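Interior Work Surfaces, Unit 4: Table Accessories and Placement
Course handout, Canpolat Workshop Series

4.1 Scope

This unit covers the placing of small accessories on a plain table: how many, how far apart, and how the table is cleared and reset between exercises. Larger pieces (lamps, trays, runners) are left to Unit 5. Read the section on margins in Unit 3 first, as the terms "field" and "margin" are used in the same sense.

4.2 Terms

Field: the part of the tabletop left free for use.
Margin: the strip along each edge in which nothing is placed permanently.
Anchor: a low, flat object that fixes one corner or side of the arrangement. A closed hardcover book is the usual choice.
Accent: a small upright object with some height and a lighter outline, such as a potted flower.

4.3 The two-object layout

The standard exercise uses one anchor and one accent on a square table. The anchor goes down first, flat, toward one side. The accent is then carried in by the pot, never by the stems or blossoms, and set down on the opposite side of the field.

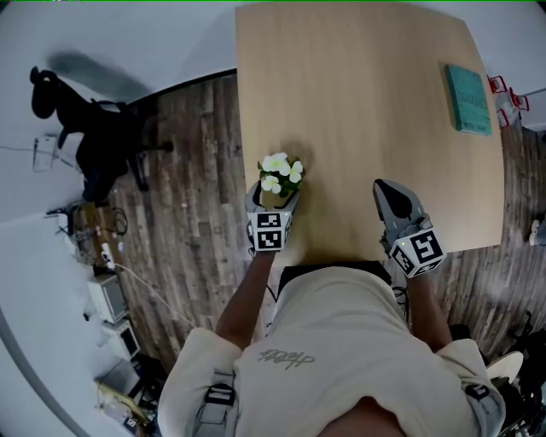

Hold the accent clear of the surface until its position is settled. Dragging a pot marks soft finishes and shifts the plant within the pot. Once it is down, rotate it so that the fullest side of the foliage faces the main seat.

For the exercise table the margin is 11 cm on all sides. The distance between anchor and accent should be at least 30 cm, measured between nearest edges. Where the two come closer than this they read as one group and the field loses its center.

4.4 Color

A pale wood top tolerates one saturated color. A teal or dark green cover works well as the anchor, and the accent should then be kept light. White flowers with green leaves repeat the green weakly and do not compete with it. Two saturated objects on a top of this size are marked down in the assessment.

4.5 Viewing positions

Check the layout from standing height at the near edge, then from a low position level with the tabletop. The standing view shows spacing. The low view shows overlap, and also what lies behind the table: chairs, cartons, cabling, wall fittings. These belong to the view from the seat and are noted on the sheet, even when they cannot be moved.
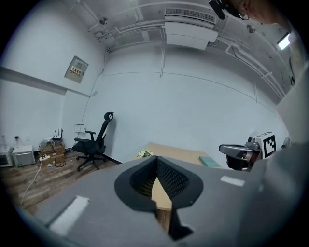
An accent that looks well placed from above may disappear against a white wall. If it does, move it along the edge before replacing it with a taller one. Moving the anchor is the last resort, because all the other distances are taken from it.

4.6 Clearing and reset

Remove the accent first, then the anchor. Wipe the top along the grain with a dry cloth. Lift the pot and check for a ring. Return both objects to the shelf in the order listed on the Skorkano sheet.

4.7 Exercise

Time allowed: 30 minutes. Complete 4 layouts with the same two objects, changing the anchor corner each time. For each, record the anchor-to-accent distance, the narrowest margin, and one remark from the low view. Sketches may be freehand, but dimensions are in centimeters.

Reading: Emisura course reader, chapter on small tables. Optional: the Vevo notes on shelf edges, first part only.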